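Project Bistau, workshop notebook
July, started 9.40, written up after tea
Entry by Meron Alemneh

Card task again. For anyone reading back who has lost the thread: our entry for the Kasach student cup has to take a hotel key card off a table, hold it the right way up and put it into the wall slot that turns the lights on in a pretend hotel room. A toddler can do it. The rules give the robot 120 seconds, which suggests that whoever wrote them has met a robot.

Aim for this session was picking up and holding only. No slot. We agreed this in advance because last time we "just had a quick go at the slot" and lost the afternoon.

Setting up took longer than planned, as it always does. The table is now the official dumping ground for chargers, phones and paperwork, and I have given up moving things off it. The judges' table won't be tidy either, I tell myself. The leads on the left are a disgrace and I own at least one of them. Somebody please label the plugs before we switch off the wrong thing again.
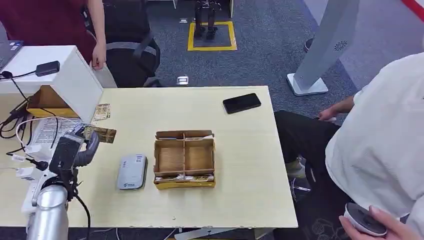
Photo: Bistau team, workshop table. Free to use in the Kasach report.

Notes on the hand controller. Dead zone on the stick is still too big. You push, nothing, you push a bit more, nothing, and then the arm remembers an appointment elsewhere. I've halved the top speed for anyone practising near the table. Adomaitis (the firm, they lent us the spare controller) say there is a setting for it. There are 80 settings. I am up to the one for vibration, which I have turned off out of spite.

Agreed rule, to be copied to the front of this book: whoever has the controller says "moving" out loud before moving. Saying it afterwards doesn't count.

Grip settings. We began with the force at 57 on the slider, where the first-years had left it, and the card bowed like a slice of old toast. Brought it down in small steps until it stopped bending and started sliding out, then went back up 2. I'd like a better method than this, and if anyone has one they can write it in the margin.

Thumb placement matters more than force. With the thumb low and flat on the face of the card and the fingers curled over the top edge, it sits nearly square. If the thumb comes in on its tip, the card swings round like a pub sign. I want the flat version saved as the default pose. I have called it "flat thumb" in the pose list, so please don't rename it to something funny. We still have a pose called "gary" and no idea what it does.
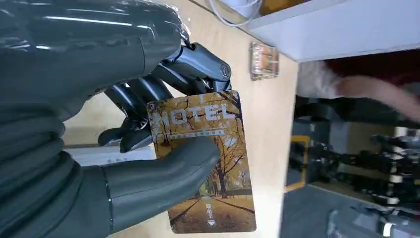 The other headache is which way up the card goes. The small triangle near the bottom of the face is what the vision code is meant to look for, and it prefers the word HOTEL because the letters are huge. Fair enough, so do I. For now I've told it to find the word and assume the bottom is at the other end. This will work right up to the day Kasach hand us a card with different printing. Put on the worry list.

A thumb laid across the lower left also hides a good bit of the picture, so the check has to happen before the grip closes, or be happy with half a card. Tried to explain this to the planner. The planner and I are not speaking.

Floor work. The yellow tape marks are the start positions and they stay where they are. I know one corner doesn't look square. It was measured from the wall, and the wall is the problem. If the tape moves, every number from the past month is rubbish and I shall be unpleasant about it.

Arm-down check over the carpet: hand open, nothing held, look at the finger joints and the screws, look at the wrap on the forearm. The wrap has a ragged end by the wrist, which I want trimmed and taped before it finds its way into a joint. Not an emergency. Write your initials here when you've done it: ______

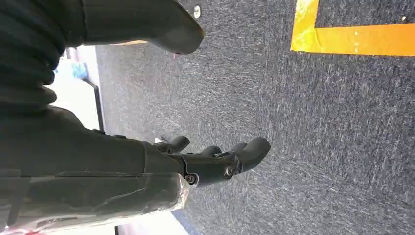
Hand over the carpet, nothing gripped, near a corner of the yellow tape.

Things still to do:
- trim the wrap (see above)
- order more cards from Banum, same printing as this one if they have it
- find out what "gary" does, with the arm well clear of people
- stick dead zone, settings 81 onwards if the manual turns out to be lying about the total
- slot practice, next session, and only after the hold has worked ten times running

Left the force slider at the new value and wrote it on the masking tape next to the screen. If it's back at 57 tomorrow I'll know the first-years have been in.

Recent entries
Wrist cable, third attempt
Why the slot box needs a heavier base
Kasach rules: questions to send
Borrowed and not returned (list)
Battery log, July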